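Skodmont Bench Project -- Frequently Asked Questions

What are you collecting?
Examples of a robot arm working inside desktop computers. Each example is one attempt at one small job, saved with the camera views and the arm's motion. We're at 500 so far and every new batch is a thrill!

What does the bench look like?
Pretty simple -- a slotted aluminum table, a computer on its side and a gray 3D-printed tray next to it.
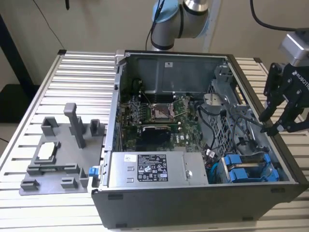 The bench, with the case open and the CPU socket empty.

Do failed attempts count?
Yes, and we love them. A miss followed by a good recovery teaches the model a lot, so we label it and keep it.

Why use a wrist camera too?
It travels with the gripper, so the learner gets a close look at cables and brackets right where the fingers are headed.
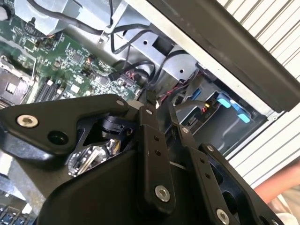
Wrist view into the chassis, with the light-blue drive tabs at right.

How long is a session?
30 minutes, then we switch operators. Tired hands make sloppy examples.

Can I try it?
Please do! Training takes 2 sessions and you don't need any robot experience. Write to Nermina Vasić at the Skodmont office and tell her which month suits you. September still has room.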